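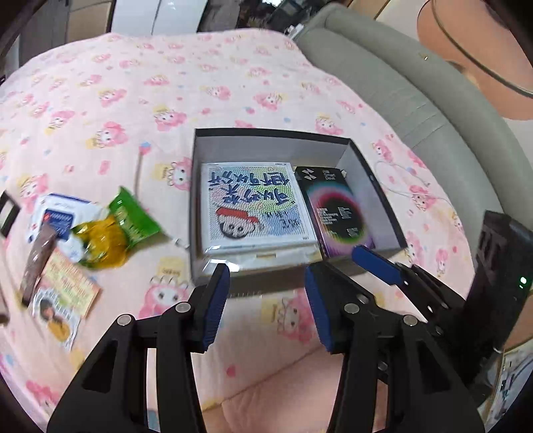

January, packing notes, bed in the back bedroom

Purpose: to find out how we put small mixed things from a bed into one box, and where we lose time. Larysa Hrytsenko asked me to write it down while I still remember.

Start at 14:20. The box was put open in the middle of the bed, on the pink sheet with the cartoon girls. Flat packages go first, side by side: the white one with the dots and the big handwriting on the left, the narrow black one with the coloured ring on the right. The black one is narrower, so it turns a little in its place. I want to try a strip of folded paper next to it. Toon Jansen thinks a sock is enough.

Small wrapped packets stay on the left side of the sheet until the end. They are light and go into the gaps. We must not put them under something heavy, they crush.

Box limit is 300 mm on the long side, as Imogen Heywood wrote on the Ferker list. I did not check this again today.

Second part, the loose things. This is the slow part. Clear packets slide on the blanket and it is hard to get the edge of them. Best way so far is to take the packet at a corner and lift, not to pull it flat. Cards should go against the wall of the box, standing.

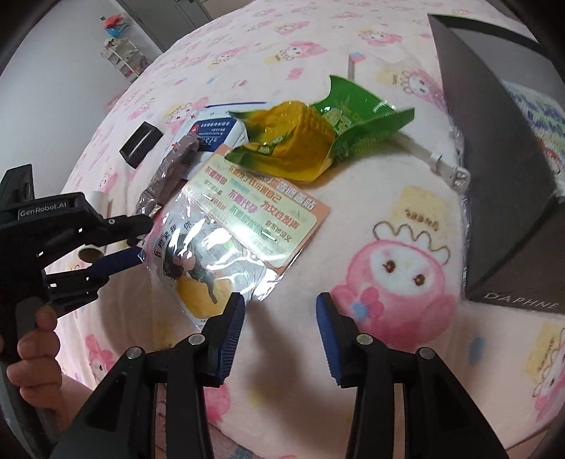
Loose things on the blanket, with the clear packet held at its edge.

Remarks:
- Opened wrappers should go to the rubbish before we begin. They take place on the bed and we move them 2 times for nothing.
- The strap with the buckle: close it first, then roll it.
- The dark grey DAPHNE box is too large for this test. Leave it at the right side.

Finished about 52 minutes later, with tea. Jabari Mushi will repeat it with the small packets first. I expect it is worse but I would like to see it.

To ask Siu-ming Yau: do we have more paper for filling?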